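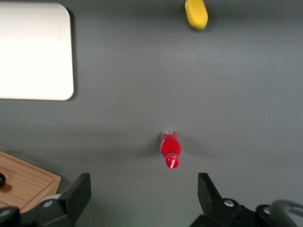 November, notebook, table cell. Started 7:40 a.m.

Picking up from the last entry, where the right arm let go of the bottle on the way up and the log called it a success. I've read the explanation that was posted in the channel (slip due to worn finger pads, swap pads, close the ticket) and I don't buy it. Pads were swapped. It did it again this morning, on the second run of the warmup.

What the log says: gripper closed, object held, lift complete, task done. What I saw: fingers closed, bottle came up a hand's width, dropped, rolled. The arm carried on to the place pose with nothing in it and opened very politely over the tray. So there are two faults here and everybody keeps talking about the first one. Dropping a plastic bottle is a nuisance. Saying you have it when you don't is the part I'd stop the cell for.

Settings as found, copied off the screen before touching anything:
grip force at the default from the Sovine config
speed cap 150 mm/s
held check: ON (so it claims)
Flutov planner, same build as last month

8:15. Ran the right arm on the bottle by itself, left arm parked. Three drops before I quit. Every one logged as held. Bottle was on its side each time and the drop came at the same point in the lift, just after the wrist starts to turn. If the pads were bad I'd expect it to be messier than that. Worn rubber doesn't keep a schedule.

Tried the yellow one next. No drop, but the held flag came on before the fingers had reached it. Did that again with my hand near the stop button and watched the flag and nothing else. Same. It turns on when the close command is sent. Somebody should have caught this and I include myself, I signed off on the held check in the spring on the strength of a green line in a report.

8:50. Went and read the Lumanlan driver notes. The held check is supposed to compare finger width to the commanded width after the fingers settle. If they stop short, something is between them. Fine. But there is a settle timer, and in our config it's set to zero, and a zero is treated as "don't wait." So it compares too early, while the fingers are still wide open, decides they've stopped short, and reports a grip. You could close on air and get a pass. I closed on air. I got a pass.

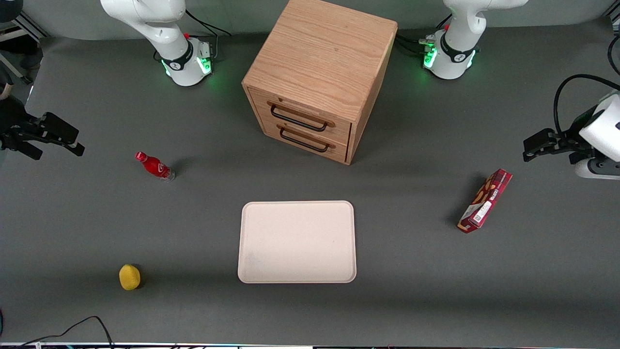 Left arm uses the same driver but its own config file, and the timer there isn't zero. That would fit with the snack box runs never throwing a false hold, and with us believing the whole system was good on the strength of the left arm's numbers. I want to be careful though. I haven't run the left arm enough today to say it's clean, only that its file looks sane. File looked sane on the other side too until I went line by line.

Still doesn't explain the drop itself. Things I can't rule out:
wrist starts turning before the grip has built up (same timer, if the planner takes the held flag as its go signal, which I think it does)
grip point too close to the neck, so the heavy end swings
pads after all

I lean toward the first. It would make the two faults one fault, and that's the kind of tidy answer I distrust, so I'm not writing it in the ticket as the cause until I've seen it fail to happen.

9:30. Argument in the channel about whether this counts as a safety matter. View from the other side: light objects, slow arm, no one inside the line. All true of this table. But the same driver goes into the Trornico job, where parts get lifted over a walkway, and the plan there leans on the held flag to decide whether the arm may cross. I've asked for a hold on that until it's settled. Was told the hold was "noted." I don't know what noted means. Asking again after lunch.

Also the vendor reply came in and suggests we reboot the controller and recalibrate the fingers. Did both to be polite. Flag still comes on at the close command. Sent them the trace.

10:20. Set the settle timer on the right arm to match the left. Closed on air: no hold reported, arm stopped and complained, as it should have all along. Have not retried the bottle. Want a second person watching the fingers while I watch the flag.

To do
bottle, right arm, new timer, at least 7 lifts in a row before anyone says fixed
same again with the timer at zero, to see the drop come back
make zero an error in the config loader
go back through every "success" from the right arm since spring and mark them unknown
ticket title still says WORN PADS, change it

Leaving the held check marked untrusted on the board for now.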